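Camera trials, June

Eino Kallio has been comparing two forward cameras on the mobile base, the Hullura and the older Wesico, on unpaved track with the sun low and to the left. Both ran through the same Väisänen controller.

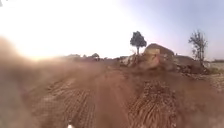

Exposure was locked for the first 200 frames, then left on auto. Auto held more ground texture on the right – ruts, loose soil, stones – but lost the left side to glare and dust either way.
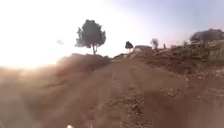

The Hullura dropped 5 frames in 2,000, the Wesico 2. Neither figure affects the planner. Arm tests with the Tulunow gripper resume once the mount is stiffened.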